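Visit report: remote demonstration afternoon at Lougher

Tegwen Rees, training section

Lonside had been asking us since June to come and see how they record demonstrations before a robot is trained on them. I went over for the afternoon session with a colleague from the Jelitz side. We were met at reception at 2 and taken straight up to the first floor.

All the recording at Lougher is done in simulation for now. The operator sits at a desk with a hand controller and a pair of foot pedals, and steers a simulated arm on the screen. Everything the operator does is logged as a demonstration. The software is called Divadia and was written in-house. The library holds 2498 demonstrations so far, all done by hand, and 17 people have been trained to add to it.
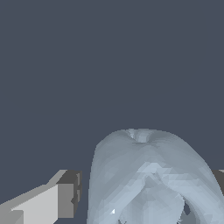 Gripper view in Divadia, with one finger at each side of the object.

The exercise we watched was a grasp on an irregular shape. Beginners start with plain blocks and move to shapes like this one after two weeks. The operators are told to go slowly near the object and to stop if they are unsure, as a pause can be trimmed afterwards and a knock means starting again. My colleague asked whether a bad attempt is thrown away. They keep it, marked as failed, in a separate folder.

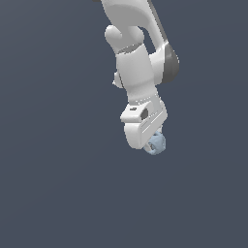
Each operator works with two views open, and can swap them with a pedal. New starters tend to stay in the close view and forget about the rest of the arm. The trainer makes them go back to the wide view at set points in the exercise. With the white arm reaching down from the top and the small pale blue object at the gripper, it is easier to judge how the wrist is tilted. I had a turn myself and found the wrist the hardest part to control. My first attempt went in the failed folder.

After tea we talked about how the recordings are checked. A second person replays each one and scores it for smoothness and for where the fingers were placed. The scores are entered by hand, which takes up to half the working day at busy times. Lonside would like to automate some of this but have no date for it.

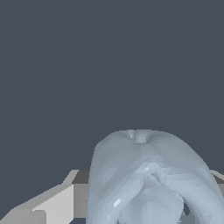
Choosing where to grip was the subject of most of the discussion at the end. The checkers want every operator to use the same names for parts of an object, so that their notes can be compared. On the pale shape they could refer to the dimple at the top, the folds across the middle and the dark gap lower down. We have nothing like this in our own notes and I think we should try it. I have asked for a copy of their naming sheet.

We left at half past four. Parking is at the rear of the building and visitors need to sign out at the desk.

Related items
Visit report: Jelitz packing hall
Hand controllers: notes from the spring trial
Booking a place on a site visit
Training section: who to contact

Contact the training section | Copyright Training Section | Back to top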